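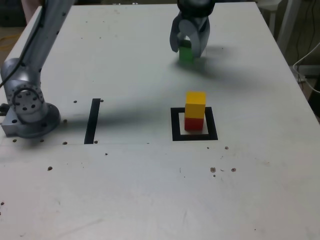

Rathore teleop kit, second version, reviewed after one October of near daily use. Short answer - buy it if you need lots of demos fast, skip it if you only want to nudge an arm through waypoints. We bought ours for stacking work. The Rathore is the hand controller plus the recording software, you supply the arms. Our standard test is cube stacking in a taped square, yellow on red, then green held over the table in the gripper, and that's the part where a bad controller gives itself away. Getting one cube onto another is fine with almost anything. Lining up a third without knocking the tower, with your hand floating in the air and a bit tired, is where lag and drift show up. The Rathore is good here. Not perfect. Good.

Setup
Took me an afternoon. Driver install was painless, calibration was not. You hold the controller in 5 poses and press the trigger in each one, and if you wobble on any of them it throws out the whole set and you start over. No message saying which pose was bad. Please fix.
The quick start card has the wrong button for clutch. It's the side button, not the top one. Top one ends the recording. Guess how I found out.

Feel
Light, a little front heavy. Motion scaling has 4 steps and I live on the second slowest. Fastest is only useful for getting across the table. Clutching (let go, move your hand back, grab again) is smooth, no jump when you re-engage, which was my main gripe with the Indov unit we had before. The Indov had a nicer trigger tho. Rathore's is springy and the last bit of travel does almost nothing, so new people squeeze too hard.
Wrist rotation is the weak spot. Past a quarter turn or so it feels sluggish and you end up clutching twice to square up a cube. 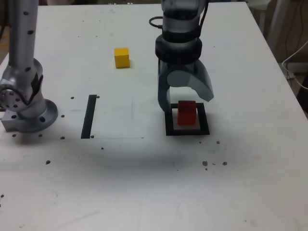 Recording
Software is called Plorkgate, comes on the same download. Plain looking, does the job. One press to start, one to keep, long press to toss. We've saved over 2,000 demos in it and lost one batch, my own fault, full disk.
Trimming dead time off the start of each demo is manual. Gets old quick. There is a batch trim but it cuts on gripper motion only, so it eats the approach. Useless for us, the approach is half of what we want the policy to learn.
Playback is great. Scrub back and forth, see commanded vs. real pose on one plot. Caught alot of sloppy grasps that way.

Versus hand guiding
We still do some demos by grabbing the arm and moving it. Better feel for contact, and zero training for the person doing it. But your hands end up in the camera view and your sholders hate you after an hour. For anything with small parts I now go remote first.

Price and support
600 for the controller, software included. Bought through Jistulcombe, shipped quick, foam insert was torn but nothing damaged. Emailed them on the calibration thing and got a real reply with a beta build. Beta tells you which pose failed, so it's coming.

Pros: clutch, playback, price
Cons: trigger, wrist rotation, calibration, that card
Would buy again - yes, and a spare USB cable with it, the one in the box is too short to reach past the table edge.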